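Startup Corner - Starting Up and Keeping Going

Are those local business survival figures worth anything?

Posted by Tuấn Bạch

I'm thinking of opening a small alterations and clothing repair shop in Plutstead and I've been told by more or less everyone to "look at the data" first. So I did, and now I trust it less than I did before.

The booklet I was given at a start-up morning says Plutstead has one of the best new business survival rates in the region. It has a nice chart. What it doesn't have is any explanation of what counts as a business or what counts as surviving. I asked the man on the stand and he said it was "from a survey and the national figures, blended", and then offered me a pen.

My aunt ran a food stall in Pravell under the family name, Đoàn, and she kept it registered for years after she stopped trading, as the paperwork to close it was a bother. Is she in there as a success? I suspect she is.

I have 3000 pounds put by and the lease on the unit I like would eat a good part of it. I'd like to know whether a good survival rate for a town tells me anything at all about my chances, or whether I should put the booklet in the recycling. I'd be working from the front room to begin with, taking in jackets, zips, hems and so on, and only moving to the unit if there is enough work.
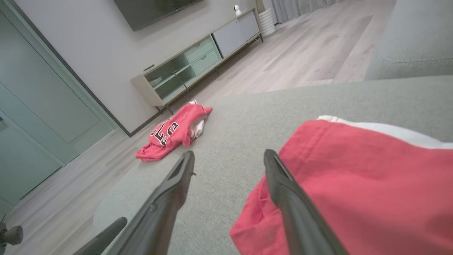 3 replies

Posted by marginal_gains

Put it in the recycling, but read the small print first.

There are a few different things that get called a survival rate and they don't agree with each other. One lot of figures is taken from tax and payroll records. A business is born when it turns up on the register and dies when it drops off. That leaves out a great many very small traders who never earn enough to appear, and I'd guess that for the first year or two that would include you. So the thing you're planning may not be in the sums at all.

The other sort is a survey. Somebody rings up firms and asks how they're doing. The trouble there is plain enough: firms that have shut don't answer the phone. If the people running it have been careful they'll chase the missing ones and say how many they never reached. If they haven't, you get a cheerful number. "Blended" could mean a careful bit of work or it could mean they picked whichever figure looked better for each town. I wouldn't assume the first.

As for your aunt, it depends on the source. A company that's still on the register but not trading can be counted in some lists and dropped from others. Ask which list.

Questions I would send to whoever printed the booklet:

What is the start year, and how many years on are they measuring?

How many businesses are behind the Plutstead figure? If only 8 firms started in your line of work, one closing makes a large dent in the percentage.

Does a firm that was sold or moved to Pravell count as a closure?

Does it include people trading as themselves with no staff?

Who paid for it?

If you get no answer to the second one, that's your answer to the rest.

One more thing. Towns that have few start-ups often show good survival. Where hardly anyone opens a shop, those who do tend to be people with savings or a customer list already. Busy cities have more openings and more closures and look worse on the chart. I wouldn't pick a town on that basis.

Posted by Zeltden Jo

i think people on here are too negative. I started in Zeltden with no savings and no chart and im still going after 4 years. if you are good at what you do the customers will come. survival rates are just for people who like graphs!! go for it

Posted by old_ledger

I did the books for small shops for a long time and I'd be wary of both replies above. Jo is still going, and I'm pleased, but the ones who aren't still going don't tend to post on here. That's the same fault as the phone survey.

The town figure won't help you. The rent will. Work out how many jobs a week you need to cover the unit, then see whether you can get half of that from the front room before you sign. If the rent comes to 45 hems a month before you've paid for thread or light, you want to know that in September and not after Christmas.

Ask about a break clause as well. And find out who had the unit before you, and the one before them - the shops on either side will usually say, and it costs you nothing. I have seen units with more than one hopeful tenant a year, in streets that the council leaflets called thriving.

Closing down isn't always failing, either. Some of my people shut because they'd been offered a decent job. They went down in the figures the same as the ones who lost the house.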